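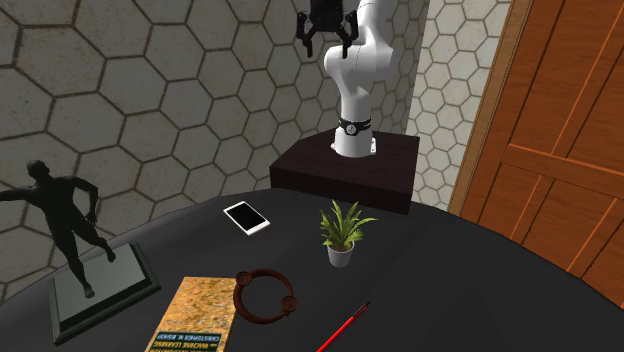 September 29, 2021. Clear overnight, light north wind, first real push of thrushes this fall. The recorder on the garage roof ran from dusk to dawn without a gap in the file. I refitted the Furkeo microphone yesterday on a two-pronged bracket, set with the prongs pointing down and open. The capsule sits above the prongs and the rain runs off the tips. Handling noise is lower than on the old clamp, mostly below 400 Hz, where no thrush calls anyway.

The detector flagged 772 clips. I checked all of them by ear and on the spectrogram before supper, which took too long. Most were Swainson's Thrush, short rising whistles, easy. Gray-cheeked came in after midnight and got more frequent toward dawn. Veery nearly absent, as expected this late. I left a number of faint thrush calls at "Catharus sp." and will not go back to them. The sparrows are worse. White-throated is fine if the call is close, but the distant ones lose their top end and I start seeing whatever I want to see.

False positives were mostly crickets, plus one long run from the neighbor's gate hinge. Rarley, the classifier I switched to in January, still scores the hinge as a heron with high confidence. I have added the hinge clips to the reject folder again. Last time I did this the retraining dropped half the real herons too, so I will keep both versions and compare.

Lleucu Samuel wrote about her station on the ridge. She had fewer thrushes than I did and far more warblers, all in the first two hours. We have the same recorder but she runs the gain 8 dB hotter, and her spectrograms clip on anything low overhead. I suggested she bring it down. She would prefer to keep the distant calls. We are going to run both settings side by side at her site next week and stop arguing.

Lutfa Sivakumar wants the season table in her format, one row per hour, with effort in minutes. Mine is one row per call. The conversion is simple except for hours with zero calls, which my script drops silently – those need to go back in or the rates come out too high. Fixed it tonight and reran the month. The averages fell a little, as they should.

Battery was at 12.1 V this morning. The Fakir charger shows green well before the cell is full, so I left it on through the afternoon. Card swapped, clock checked against the phone, three seconds fast, reset. Windscreen has a small tear on the west side. Ordered a Kikimeck replacement. Recorder started again at sunset.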